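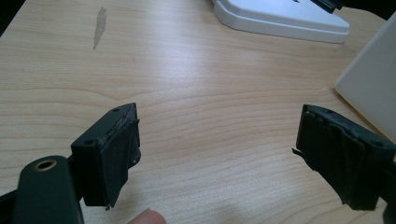 Brallareck Community Workroom - Furniture Renewal
Progress report to the Nwachukwu Fund, September 16, 2019

The grant covers the refinishing or replacement of 14 work tables. Refinishing of the first four began in July and has been completed. The light wood finish was retained, with the grain left showing, in keeping with the colour scheme approved in the application. 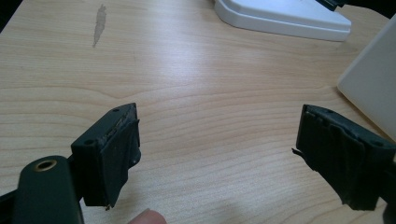 Expenditure to date stands at 70 per cent of the grant. Zarivwood has quoted for the remaining tables, and its price is within budget. Marks and worn patches will be recorded table by table before further work is authorised. We request that the unspent balance be carried forward to the next reporting period.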